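Home Data Files Changelog Contact

# Drosico Cloth Folding Set

Two-arm folding, recorded in the Staniforth cell and shared by the Dinumeck project. 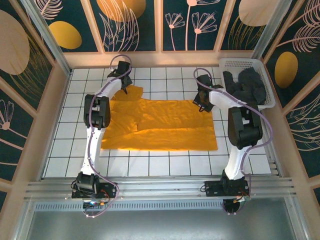
*Both arms over the orange-yellow cloth, partly folded, with the basket of dark fabric in the back corner.*

We're really pleased with how this one has grown! It holds 211 episodes over 14 sessions, each with joint positions for both arms and video from 3 cameras. Episodes run for up to 8 minutes.

**Splits:** `train`, `val`. Sessions are never shared between them.

**Known gaps:** one cell, one floor, one wall pattern. Slow or messy folds are kept and tagged `untidy`; they're great fun to train on.

**Next:** towels from the Bresau cell, planned for November.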